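The volume runs to 272 pages, and its editor would like you to know that he does not believe everything in it. We met on a Sunday in the reading room of the Baltow Institute, where he has spent seven years on a question that most constitutional lawyers regard as settled: whether a written constitution can bind a government that never loses an election.

"People hand me the text and say, look, it's all there," he says. "Fine. A menu is also all there."

The book, a symposium on what its contributors call constitutional custom, brings together 12 essays by lawyers and historians, about half of whom disagree with the premise. The premise is that unwritten habits – who gets consulted, who speaks first, which votes are never called – do more to restrain power than courts do. It is a fashionable idea. I told him I thought it was also a convenient one, especially for governments that would prefer not to have courts at all.

He took this better than I expected. "That objection is in the introduction," he said. "It should have been longer. I cut two pages and I regret it."

What he won't concede is that the alternative has been tested properly. Courts get credit, he argues, for rulings that a government was ready to accept anyway. He spent a year reading the decisions of one constitutional tribunal and picked 100 cases in which it had ruled against the ministry. In most of them, by his account, the ministry had already drafted the change before the judgment came down.

I asked how he chose the 100. There was a pause. "By hand," he said. "Someone should do it again with a better method. I would read that paper with some anxiety."

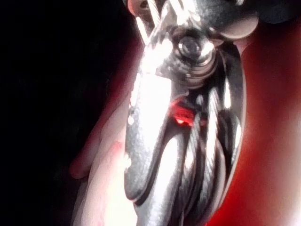
A round bolt and the rings beneath it, seen close up.

The longest essay, by a historian at Tritbridge, traces the word "mandate" through parliamentary debates and finds it used to mean almost anything. The editor calls it the best thing in the book. I found it the hardest to argue with and the hardest to finish. A shorter piece takes up what has come to be called the Vasić doctrine, under which a custom becomes binding once all parties have complained about it and none has broken it. It's a clever test. Whether any real custom has passed it is left to the reader, and this reader could not think of one.

Then there is the money. The symposium was paid for by Fundedus, a foundation whose grants favor work on "stability and governance," two words that ought to make a scholar check his pockets. Did the foundation see the essays before publication?

"They saw the titles," he said. "They asked us to change one. We didn't."

Which one?

"I'd rather not say. It was a bad title."

He is more forthcoming on the subject of dialogue between traditions, which the back cover promises and the contents only partly deliver. Several contributors, he admits, wrote past each other. The workshop in March was meant to fix that, and mostly produced longer footnotes. "You put people in a room for two days and they become polite," he said. "Polite is the end of it. I wanted them to read each other's sources, and maybe three did."

So why publish? He shrugged and pointed out that the essays are free online, ahead of the printed edition, and that anyone who thinks the custom argument is a cover for weak courts can say so in the next issue. He has set aside up to 12 pages for replies.

I asked whether he had changed his own mind on anything since he started. On one point, he said. He used to think that a constitution nobody enforced was worthless. Now he thinks it gives the opposition something to quote, and he is still working out what that is worth. The second volume is supposed to cover it. He has not found anyone to write the chapter.

Recent articles
Do Preambles Do Anything?
Emergency Powers and the Calendar
Review: A Short History of the Second Chamber
When Judges Retire Early
Call for Replies: Custom and the Courts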